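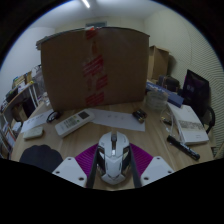
It had better hold up after supper, one reader wrote to me within minutes of the town posting the news, and I think that speaks for most of Trurton. The news, if you missed it, is that we're getting fiber. The town signed with Pravine on Feb 12, 2025, and the first 767 homes are on the list to be hooked up by the end of August.

I've been writing about internet service in this town for longer than I care to admit, so forgive me if I sound a little giddy. I was at the meeting where the contract came up (second row, bad chair), and the whole thing took less time than the argument over the parking lot lights that came before it. The vote was unanimous. Somebody clapped, and then a few more people did, and then we moved on to a culvert.

So, what did the town agree to? Pravine will build the network and own it. Trurton lets the company use the town's poles and the old conduit under Main Street, and in return we get a price cap on the basic plan — 30 dollars a month, equipment included, for the first two years. After that the company can raise it, but only once a year and only with notice in the mail. There are faster plans too, and those aren't capped at all. I asked what they'll cost and was told the full price sheet comes out in the spring. I'll post it when I have it.

The first homes are everything between the river and the school, plus both sides of Matar Road out to the Rornberg line. If you live on the hill, you're in the second round, and that round doesn't have a date yet. I know. I live on the hill! I went up afterward and asked the company's people about it, and they were perfectly nice and wouldn't give me so much as a season. The rock is the trouble, they said. A lot of the hill lines would have to go overhead, and some of those poles need replacing first.

Folks in Rornberg got Pravine service a while back, and I drove over last week to see what people there think of it. Opinions at the diner counter were mostly good. The speed is what they were promised, and two people told me their kids have stopped yelling up the stairs about the game freezing, which in my house would be worth the 30 dollars all by itself. The complaints I heard were about the digging. One woman lost a strip of lawn along her driveway and it took the crew until the next spring to come back and seed it. A man at the end of the counter said his install got moved three times and he had to take off work for each one.

I brought that up at the meeting, and there's a bit in the contract for it. Any yard the crew opens has to be filled within eight days and seeded in the next growing season, and the town holds back part of the permit deposit until that's done. Take pictures of your yard before they start. I'm going to, whenever they make it up my way.

Nobody has to sign up, by the way. I got several messages asking whether this is going on the tax bill, and the answer is no. The town isn't borrowing for it. If you like what you have now, keep it, though you might want to call your current company and see if they've suddenly found a better price for you. A neighbor of mine did that the morning after the vote and got one in ten minutes.

Renters, you'll need your landlord's okay for the line into the building. The form is one page, and there's a stack of them at the town office next to the dog licenses. Landlords of bigger buildings will hear from the company directly, or at least that's the plan. The building with the pharmacy in it has already said yes.

One thing that did bug me a little is the help line. Pravine runs its phone support until eight at night, and in my experience the internet goes out at five past. A board member asked about later hours and the company said it would look at it. It's not in the contract, so I wouldn't count on it. There is an outage map, which you can check on your phone, assuming your phone gets a signal where you live (hill people, again, I see you).

Survey crews start along the river as soon as the ground softens. You'll see little orange flags in the grass, and please leave them be, and ask your kids to leave them be. Digging follows once the utility marking is finished. Matar Road will be down to one lane for some of it, with flaggers out, and the school bus schedule shouldn't change.

Sign-up cards go in the mail next month to everybody in the first round. If yours doesn't show up and you think it should have, the town office has a map on the wall with every address on it, and they're happy to look you up. Bring a card or a bill with your street number, as a few of the houses past the bridge are still listed under the old ones.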